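We use cookies to remember your settings. Accept all | Manage choices

Setting out a bench — notes for Saturday, Delia Medina

Slide 1. Say hello, say where the fire door is. The talk is 37 minutes and I'd like questions at the end, not during. Mention that the handout is on the Parnen page.

Slide 2. Start with the clear-up at Stulau. We had 90 people through the teaching lab in a week and only one way of laying out a bench, passed on by word of mouth. Things went back wherever there was a gap. By Thursday the racks were at one end and the tubes that belonged in them at the other.

Slide 3. The loose row. Keep the small things in a line across the far half of the table and leave the near half clear to work on. A test tube rack goes in the row like anything else. So does the sponge — a green one, stood on its edge, is easy to find and easy to pick up.
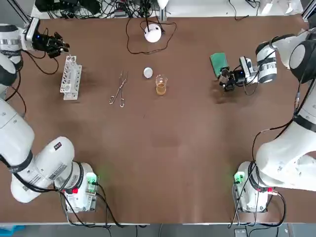
Leave a hand's width between one item and the next. People always want to push everything together at the end of the day, and then the next group knocks two things over reaching for one. Ask who has done this. Pause.

Slide 4. The Lozano list. 19 lines, one side of paper, taped inside the cupboard door. Read out the first three only. Rack first, wipe under it, put it back.

Slide 5. What I would change. The list is too long for beginners. Ulum cut theirs to eight lines and I think they were right.

Slide 6. Thanks, then questions. Switch the projector off before they start.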